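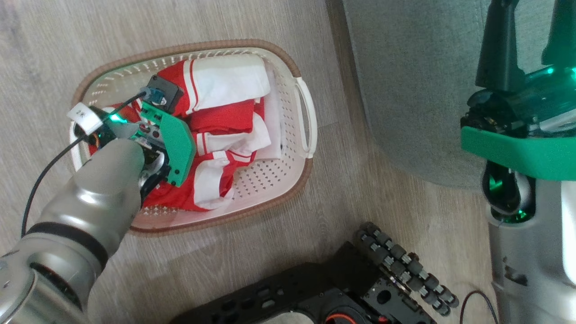 Laundry basket with red and white clothing

Tustar Recycling Service Desk
Ticket 700: Textile drive registrations not confirmed, Sawatzky drop-off site
Category: Community programs / online registration
Status: Pending customer confirmation
Opened: August 10, 2018

Issue as reported
The Sawatzky site office reports that residents who register online for the fall clothing and textile drive do not receive a confirmation email. The registration page displays the message "Thank you, your drop-off time has been reserved," but no email follows. Residents have been calling the site office to ask whether their reservation is valid. The office requests that the matter be corrected before the reminder notice goes out to households.

Environment
Registration form hosted by Curnix. Mail sent through the Tustar outgoing server. Drop-off schedule kept in the shared program calendar. The Tillusov site uses the same form with a different site code.

Entry 1 – Service Desk
The form was tested with an internal address and the Sawatzky site code. The reservation appeared in the calendar. No email was received. The same test with the Tillusov site code produced a confirmation within a minute. The fault is therefore limited to Sawatzky registrations. The site office was advised to tell callers that reservations shown in the calendar are valid.

Entry 2 – Service Desk
The mail log shows no attempt to send for any Sawatzky registration. Spam filtering on the residents' side has been ruled out. The calendar export for Sawatzky lists 105 reservations, all of which lack a confirmation record. Ticket forwarded to Curnix with the export attached.

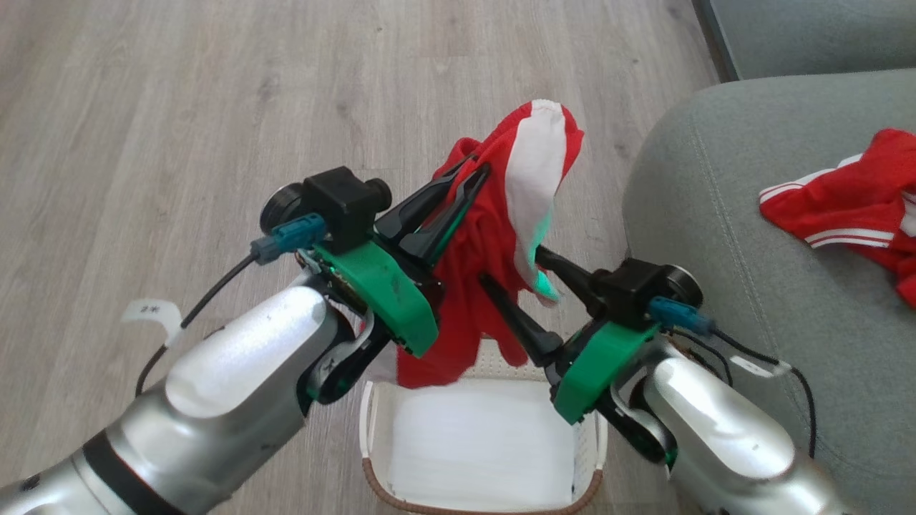

Entry 3 – Curnix Support
The confirmation template for Sawatzky was copied from last year's electronics collection event. That template calls for an "item type" field, and the textile drive form does not contain one. When a required field is missing, the system holds the message and writes an entry to the template error log, which is not visible to customer accounts. Error code 2 was found for each affected registration.

Entry 4 – Service Desk
Curnix was asked to remove the required field and to correct the wording of the template, which still directed residents to bring power cords and remove batteries. Replacement text was supplied by the program office:

"Please bring clean, dry clothing and household linens in closed bags. Shoes should be tied together in pairs. Wet or oily items cannot be accepted."

Entry 5 – Curnix Support
Template updated and published. Held messages have not been released, as they would go out with the old wording. Please advise whether new confirmations should be generated.

Entry 6 – Service Desk
New confirmations were requested for all affected registrations. A further test with the Sawatzky site code was successful, and the email showed the correct address and gate hours. The drop-off time was displayed in 24-hour format. Curnix has been asked to change this – it is a display setting and does not delay the resend.

Action remaining
Sawatzky site office to confirm that residents are receiving the new emails. Program office to review the Tillusov template for the same outdated wording before the September reminder. Please reply to this ticket and do not open a new one.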